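Iulian Pascu
Thread on small tools and where they live. It's long and it's mostly trays and baskets, so mute me if you need to.

I keep losing the same things. Tape measure, the good screwdriver, pencil, any brass fitting smaller than a thumb. Last January I bought a second tape measure and found the first one the same evening under a dish towel.

What I had before was a drawer. Everything went in and the drawer closed, so it felt tidy. Then I'd need one screwdriver and take out nine other items to get at it, and those would stay on the counter until Friday.

Vlasta Štefanec had the spot next to mine when I was at Holletti and she didn't use drawers at all. She had trays. One job, one tray. When the job was done the tray got emptied and went back on the stack.

I thought it was fussy. I've been doing it for seven months now and I'm not going back.

The rules I use, which are hers with a couple of changes:

The tray has to be a bright color. Mine used to be gray and I put a gray tray on a gray surface and set a coffee on top of it.

Sloped sides are better than straight ones. You can sweep small screws up the side with a finger and pour them out over a corner. With straight sides you end up turning the whole thing over and chasing them.

Only what the job needs goes in. If the job is tightening hinges, that's one screwdriver. A tray with one thing in it looks silly but it works fine.

Put the handle toward you if you can. I forget this one most of the time.

Everything that isn't for today's job goes up off the surface, in a basket on a rail. Wire mesh, because you can see through it a bit and dust falls out the bottom.
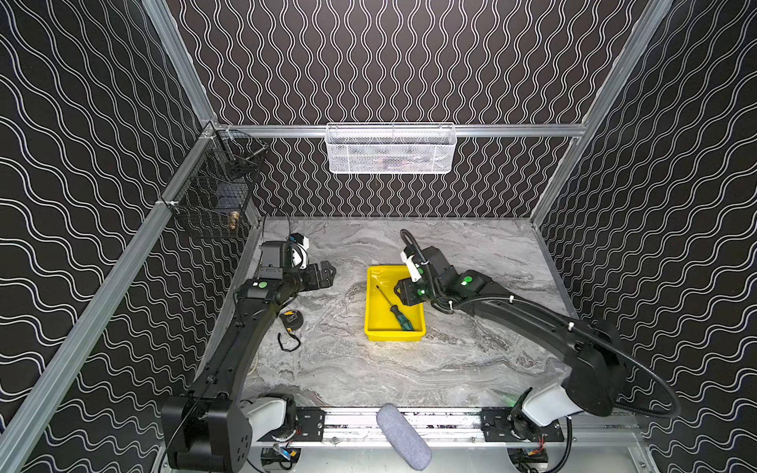 Yellow tray with the screwdriver in it. Tape measure hasn't made it in yet.

The tape measure is always the last thing in. It has a wrist strap, and a strap is great on a ladder and a pain everywhere else. It hangs over the edge of the tray, something catches it, and the tape goes on the floor. I've started tucking the strap under the tape before I set it down. Works when I remember.

Someone will ask about yellow and black on a tape measure. Buy whatever color you can spot from across the room. Mine at home is the same combination and I can find it in a pile of laundry.

Same for the screwdriver. Green and black handle is good. Clear handles disappear on anything with a pattern, and a gray and white marble top is about the worst pattern there is for losing a small part on. All those veins. A pin or a thin washer lies along one and you can look straight at it and miss it.

If you have a marble-look surface, do the fiddly work inside the tray. That's the best argument I have for the tray.

On baskets. The shallow rectangular kind on the back rail is for things you reach for every day. Shallow matters. If it's deep, you're rummaging, and then you have the drawer again but higher up.

The corner basket is for odd shapes. Rods, cylinders, anything that would roll. Open top so the long stuff can stick out. I don't mind how that one looks.

Two different colors of basket help more than I expected. "It's in the black one" is a complete set of directions. Before that I was saying "the left one, no, the other left."

Fittings are still a problem. A small brass fitting will work its way to the bottom of any basket. At home I put them in a jar lid and set the lid in the basket. Vlasta uses an old mint tin. Either is okay.

Where I got mine: the trays came from Căpraru, the hardware place in Ustwood, back wall, bottom shelf, bin 3786. They're sold for paint. The sticker says so, and nobody at the register cares what you use them for. I bought six and use four.

The baskets I have at home are Wandov. The hooks that come with them are too loose for my rail, so I wrapped the rail with tape at two spots and they stopped sliding. If your hooks fit, skip that.

Measure the rail before you go. I didn't, and made the trip twice.

A reply asked how long the clearing up takes. A few minutes at the end of the job, less if it was a short one. Empty the tray, wipe it, hang up what hangs. The tape measure goes back on its own hook.

Another reply asked about labels. I tried them. I had a roll of 1000 white stickers and labeled everything for a weekend. They peeled off the mesh within days and I kept finding them on my socks. Most of the roll is still in the closet if anyone in Ustwood wants it.

Cables: I don't have a good answer. A thin pale one curls up wherever it likes and on a pale top you don't see it until your sleeve does. I've used twist ties, clips and a bit of string. String is winning at the moment. If you have something better for short thin cables, post it below.

Vlasta has read this and wants it noted that her trays are stacked by size and mine aren't. Correct. I'll do it this weekend.

Adding one more because two people asked: yes, the trays go through the dishwasher. Top rack. Mine came out the same shape they went in.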